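Keep your contact form short (and then make it shorter)

4 min read

I love a good contact form. I know how that sounds, but after years of building small sites for shops and clubs I still get a little thrill when one is done well – a couple of boxes, a clear button, and off you go!

Which is why I get so worked up about the other kind. Last July I wanted to ask Harries, a furniture restorer, whether they would look at a chair. One question. The form had 10 fields, and it wanted my job title, my postcode and how I had heard of them before it would let me say a word about the chair. I shut the tab and rang instead.

I don't blame Harries one bit. Form plugins make adding a field so easy (drag, drop, done) that it feels rude not to. Somebody in the office says it would be handy to know people's budgets, and in goes another box. Taking one out means a meeting.

My own rule is that a first contact needs a name, an email address and a message. I'll stretch to 4 fields if there is a real choice to make, such as sales or repairs, and even then I grumble. Phone number? Make it optional and say so. Budget? Ask when you write back, when you're having a proper conversation and people are happy to tell you.

When I rebuilt the Brustham allotment society's site, their old form had six required fields, one of them a fax number. We cut it to three and moved it to Pidex, a wonderfully plain little plugin that I'd happily use on everything. The messages that come in now are longer and friendlier, and people ask what they really want to know. I was delighted!

And please, look at your form on a phone, with your thumb, on a bus. Galtent, the theme I used there, puts labels above the boxes by default and I could hug whoever chose that. Grey hint text that vanishes the moment you start typing is a menace, particularly for anyone who gets interrupted halfway through.

2 comments · 6 shares

Related
Do you need a cookie banner on a five-page site?
Choosing a theme you won't hate by July
Captchas and the people they keep out
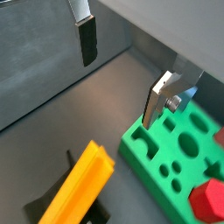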